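### 8. Setting the fan curve

The Tostari fan hub reads its control signal from header CPU_FAN only. Connect the pump to the second header before you start.

1. Open the Bino utility and select **Cooling > Manual**.
2. Set the idle point to 30% and the upper point to 100% at 70 °C.
3. Set the ramp delay to 2 seconds. Shorter delays cause audible hunting.
4. Click **Write to hub**. The status light blinks, then stays on.

**Caution:** Do not unplug the hub during a write. Error 123 means the write failed; repeat step 4.

**Note:** Profiles are saved per user account.
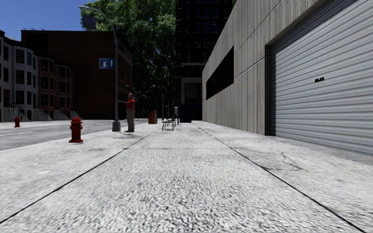
### 9. Restoring default settings

Hold the hub button for 8 seconds.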